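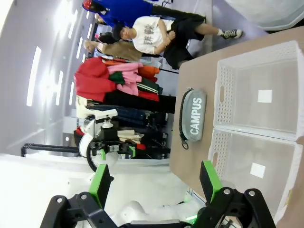 In Defense of the Plain White Basket

4 min read

I own too many clothes, and last March I ran out of rail. I could still get a hanger in there if I leaned on it with my shoulder, but whatever came out again looked like it had been slept in. So I did what everybody does. I went looking for a bigger system.

I priced a closet setup from Magnusson, the kind with soft-close drawers and a little tray for your cufflinks (I have never owned a cufflink). It came to 3000 dollars. I sat with that number for an evening, and then I went out and bought 2 white plastic baskets with holes in the sides and put them on a table.

And I'm here to tell you the baskets won!

My opinion, and I'll go to the mat for it, is that the small stuff is what wrecks a room. Clothes have a home even when it's a crowded one. A shirt goes on the rack, and if the rack is packed solid, well, at least you know where the shirt is. But the zip pouch, the stapler, the charger that fits the old phone and maybe the new one? Those things wander. They spend their lives on whichever flat surface you walked past last.
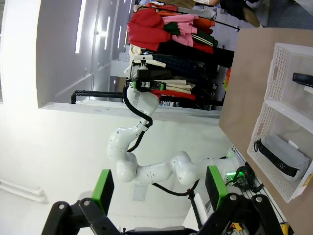
My friend Pin-yu Chow has been trying to convert me to lidded boxes for years. She has the whole Nilura range, stacked and labeled, and it looks wonderful – like a very calm pharmacy. The trouble is that I've watched her hunt for tape in there. Off comes one lid, off comes the next, and by the time she's got the tape, the table has four boxes open on it and she's annoyed with me for laughing.

A basket has no lid, so you drop the thing in and go on with your day. I'd say most of tidying comes down to how much bother you'll put up with at the exact moment you're holding something and want to be holding nothing. Mine is very low. I'll toss a pouch into a basket, but I will not lift a lid for it.

I like the holes, too. You can see a bit of what's in there from the side, dust doesn't build up in the corners the way it does in a solid tub, and the whole thing weighs next to nothing when you carry it by the handle slots.
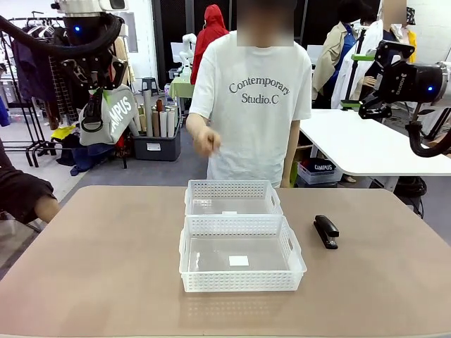
Then there's the question of what goes where, and this is where I get bossy. One basket is for soft things and one is for hard things. That's my entire filing method. A fabric pouch goes in soft, a stapler goes in hard, and if you have to think any longer than that you've bought too many baskets. I tried a third for "miscellaneous" and it was full of receipts by the weekend, so it lives in the garage now.

Keep them end to end on a table, by the way, at hand height. Baskets on the floor turn into laundry. Baskets on a high shelf turn into a place where you put things you've quietly given up on, and I speak as someone who found a Dultska scarf up there that I'd already replaced.

I put a shorter version of all this in my newsletter and got more mail than I've ever had about anything, a good deal of it grumpy.
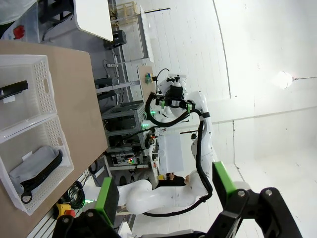

Open baskets only work if you're already a tidy person, wrote Nest Meredith, and the rest of us just end up with a heap that has walls around it. Give me a drawer I can shut when company comes.

Fair enough, Nest, and I did laugh at the heap with walls. But I'd take that heap over the one in the drawer, which I can't see and so never deal with. When my baskets get full they look full, and it bugs me, and I spend ten minutes on them after supper. My old desk drawer went six years without bugging me once, and when I finally emptied it there were three dead calculators in the back and a key I still can't match to any door.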